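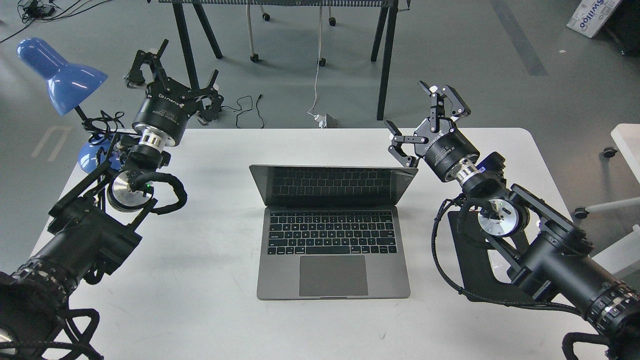 Courses > Robotics and Daily Work > Handout 7

Reading time: 3 min
Filed under: Course Notes, Automation at Home

Welcome back, everybody! Today we take up the question you keep asking me after class (and I do love that you ask it): can a machine tidy a desk yet?

Take closing a laptop. You and I do it while talking to someone across the room, but a pair of arms has to find the lid, come at it from a good angle, push gently and know when to stop. In the Armont trial you read for today, the arms closed the lid in 25 tries and missed in 8, and a miss usually meant the whole computer slid along the table.

Shop-floor work is kinder to machines, as the parts tend to arrive in the same spot every time – the Zikon chapter is good on this, and a quick read.

For next time, please read the Campbell paper and pick one chore from your own home. Write out every step, even the silly ones, and bring it to Room 307.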